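3.2 Arrangement of dry goods by package shape

Dried pasta was chosen for this part of the study since it comes in two package types that households store differently. Long shapes are sold in tall, narrow packs that can be stood on end. Short shapes are sold in bags that slump and take up more room than their weight suggests. Participants in the Runberg group (n = 428) were asked where each type goes at home and how they would sort a mixed load after a shopping trip. 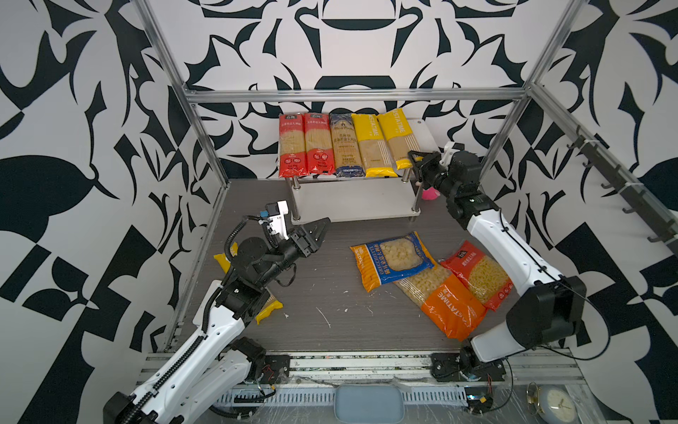

Most answers followed shape before brand. Spaghetti was kept upright in a row, with the front of each pack facing out, and packs of one color were usually placed next to each other. Short pasta was placed last. Several people said they left the bags lying flat until they had decided on a spot. Of the 841 placements coded by Miah and Kawaguchi, 610 put long pasta on the upper level of a shelf.

Leaning was a common complaint. A pack at the end of a row has nothing to rest against on one side, and participants either pushed the row together or used a box as a bookend. We coded a pack as "upright" if it stood on its short end, even when tilted.
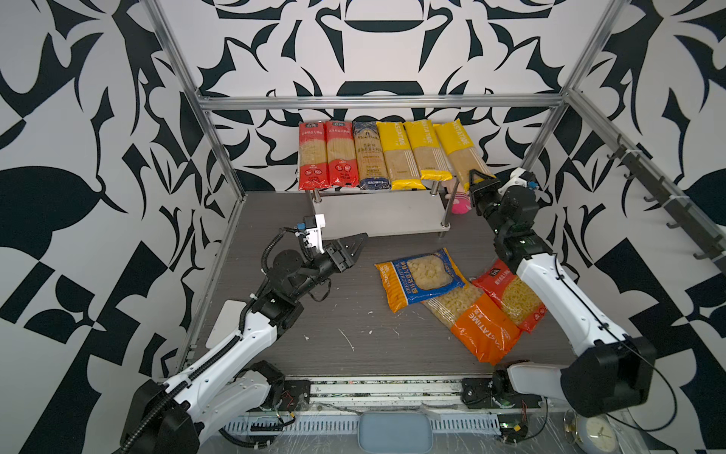
Figure 4. Spaghetti packages standing in a row on the top tier of the shelf; bags of short pasta lying on the floor in front.

The lower level was used less often. Participants in the Biven group gave it to heavy items such as rice and flour, and said that bending down for a light bag was a nuisance. Overlapping bags were coded separately, as a bag under another one tends to be forgotten until the top one is used up.

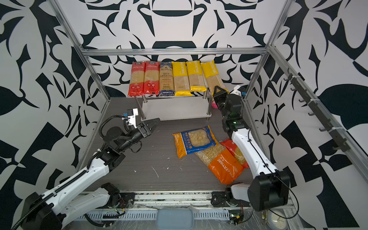

Should short pasta be kept on the same level as spaghetti?
It can be if the shelf is deep enough to lay the bags behind or beside the row. On a narrow shelf, participants preferred a bin on the level below.

Related articles
Nomura, S., and Chiba, S. Reach height and the use of low shelves
Nnaji, M. Flour, rice and sugar: where heavy goods go
The Oshima pantry survey: methods and coding sheet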